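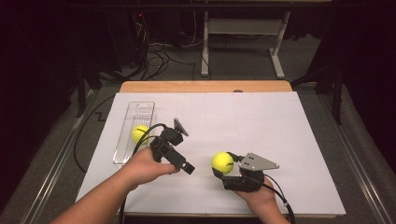

Chapter 3
Sorting, Storing and Counting Small Goods

Redier is a sports club with six indoor courts and one storeroom. In May the club's manager, Suha Haddadin, asked for a count of everything in the storeroom before the new season. The count sheet said 2,000 tennis balls. The shelves held far fewer, and a large share of those were too old to play with. The missing balls had not been stolen. They had been thrown out, lent to the junior program, or left in bags in the back of a van, and none of this had been written down.

This chapter is about goods like these: small, cheap, all much alike, and used by many people in one day. You met large equipment in Chapter 2, where each item has its own number and its own line in the record. A tennis ball can't be handled that way. It costs too little to label, and it changes hands too often to follow. We keep track of such goods by the tray, the tube or the bin.

After reading this chapter you should be able to:

set up a sorting table for one kind of small goods
choose a tray or bin that suits the item
grade used items and record the result
work out a reorder level from weekly use

Key terms: unit of count, grade, tray lot, reorder level, write-off

3.1 The sorting table

Sorting goes faster on a plain, light surface with nothing else on it. Marks, dirt and worn patches show up well against white. A board laid over an ordinary table will do, and it can be wiped down and put away at the end. If the board has lines ruled on it, use them to keep the groups apart.

Put the tray to one side of the board, lengthwise, with the far end still within reach. Clear trays are a good choice for balls because the contents can be checked from any side. Look for raised walls, so that nothing rolls out, and a cut-out handle for carrying. Take up one item at a time, look it over, and place it before you take up the next.

Kiều Mai, who ran the count at Redier, set a limit of 20 balls to a tray lot. Larger lots saved a few trips to the shelf, but the counts were wrong more often.

3.2 Grading

A used ball is graded on its felt, its seam and its bounce. The first two are judged by eye. The felt should be even all over, with no bald spots. The seam should lie flat, with no gap along its edge. Bounce has to be tested by dropping the ball beside a wall scale, and the method for this is given in Section 3.4.

Turn the ball until the printed name can be found. The brand goes in the record along with the grade, and different brands are kept in separate trays.
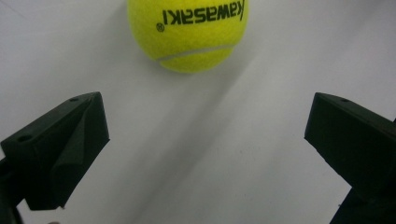
Figure 3.2 Tennis ball with brand name and seam showing.

At Redier three grades were used. Grade A went to club matches, Grade B to lessons, and Grade C to the practice wall. Anything below Grade C was entered as a write-off on the same day. When the work was finished, the record showed 529 balls in Grades A and B together.

Before you go on to Section 3.3, look at the blank tray record at the back of the book. You will fill in one copy for each tray lot.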